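Re: [runent-users] Shadow map bias after the June release

On August 26, 2022, Ezequiel Marín wrote:
> Since the June build my curved meshes show stair-stepping where
> lit faces meet shaded ones. Bias is at 50. Is it the colour
> pipeline or the shadow map? Flostotex export, no other changes.

Shadow map. The colour pipeline was not touched in June. Ticket 341 changed the bias unit from texels to a fraction of the cascade depth, so old values carry over with a different meaning. Set it to 35 and re-bake.

If the steps persist, check the normals. The Flostotex exporter writes per-face normals unless smoothing is ticked, and a coarse mesh will then keep its straight facets at any bias. Raising the map size to 600 helps a little with grey materials and costs memory. I would leave it at the default.

The Hercombe branch has a migration script for old scene files. It does not handle nested lights yet.

Bimla Shakya

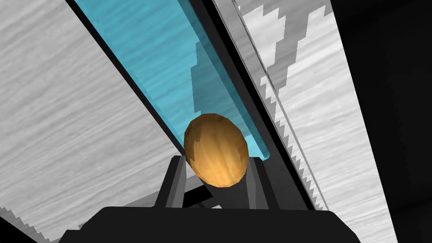
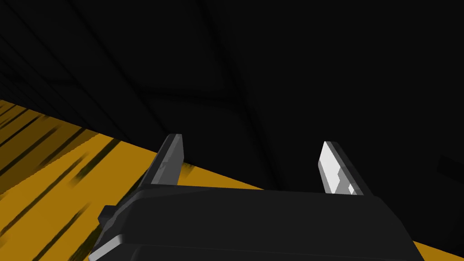
Two renders. Stepped shading is on the left side of the egg-like object in the first.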